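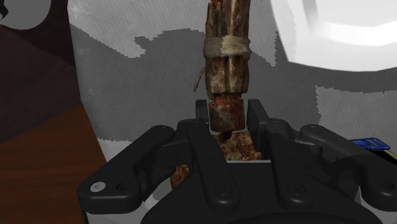
The contract with Drikness paid per accepted demonstration, and a demonstration was accepted when the replay software found nothing to object to. I had been driving the arm in the Huvovberg simulation since July. My equipment was a desk, a hand controller, a foot pedal and a monitor showing two views, one from the wrist and one from across the room. The task list for that shift had a single entry: pick up the object, move it to the plate, release, retract. The object was listed as item 70. In the wrist view it was a bundle of rough sticks with rope wound around it, one end of the rope hanging loose, and under the binding a squat block crusted with rust. The asset sheet gave its mass and its friction value. It did not give its purpose.

The first attempt was rejected for excess force. I had closed the fingers at the default rate, and the contact solver recorded a spike when the plates met the block. I lowered the rate and tried again. The second attempt was rejected for hesitation. The software allowed a pause of 2 seconds anywhere in the path, and I had spent longer than that above the object, turning the wrist back and forth by small amounts.

I opened the log to see what I had been doing. The trace showed a clean approach, then a series of corrections that corrected nothing. The position error had been inside tolerance the whole time. I had been looking at the rope.

There was a message waiting from the Preken office, where the models were trained. It was a form message with the item number filled in. It said the policy had learned to pause. In the overnight trials it came down over the object, stopped, turned the wrist left, turned it right, and only then closed. The office asked operators to review their technique.

I pulled the demonstrations for item 70. There were 700 in the set, from every operator on the account, and I watched them at high speed with the joint traces plotted underneath.

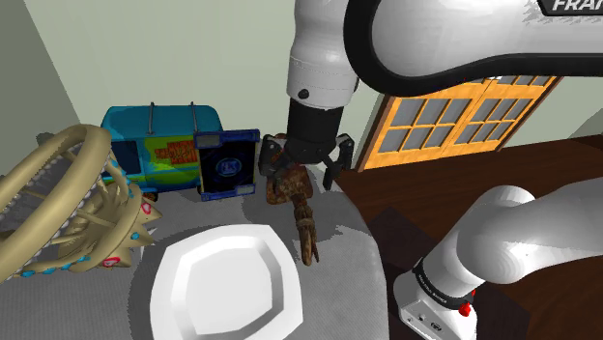
The plate was always in front and the van was always at the back, beside the box with the blue emblem. The layout was fixed for this item so that the model would have one less thing to learn. In almost 70 of the recordings the wrist turned before the grasp, left and then right. I checked the operator codes. All of those recordings were mine.

The rest were direct. The other operators came down, closed, lifted and moved off to the plate. Their traces lay on top of one another and were hard to tell apart. Mine could be picked out from any distance at which the plot was readable.

I wrote a reply to the office. I stated that the pause originated with one operator, that it served no function in the grasp, and that the affected recordings could be filtered by code. I attached the list. The system asked me to choose a reason from a menu, and I chose "operator habit."

The answer came before the end of the shift. The filter had been tested against the Stevens benchmark, a set of objects the policy had never handled. With my recordings removed, the success rate fell by 10 points. The office had no explanation and did not ask me for one. The recordings would be kept. The hesitation limit for item 70 would be raised, and I was assigned the next block of demonstrations on it.

I reset the simulation. The arm returned to its home position and the object returned to its mark on the gray cloth, at the same angle as before. I pressed the pedal and brought the gripper down until the fingers stood on either side of the block. The force reading was zero. I turned the wrist a few degrees to the left and looked at the rope, turned it to the right and looked again, and then I closed the fingers and lifted.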